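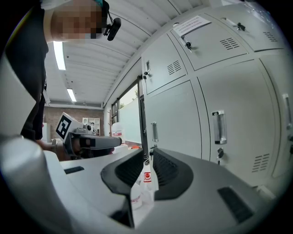 Poste de travail à plateau blanc.

Hauteur du plan de travail en atelier partagé

Bonjour,
Notre association aménage un local à Civville. Quelle hauteur convient-il de retenir pour des tables utilisées en position debout par des adhérents de tailles diverses ?
Raquel Barros

Réponse 1
Madame,
Il est recommandé de se régler sur la hauteur du coude, puis d'abaisser le plateau de quelques centimètres pour les travaux courants. À défaut de piètement réglable, nous avons retenu 88 cm.

Réponse 2
Même question posée en mai, voir le fil 826.

Réponse 3
Prévoir également un repose-pied.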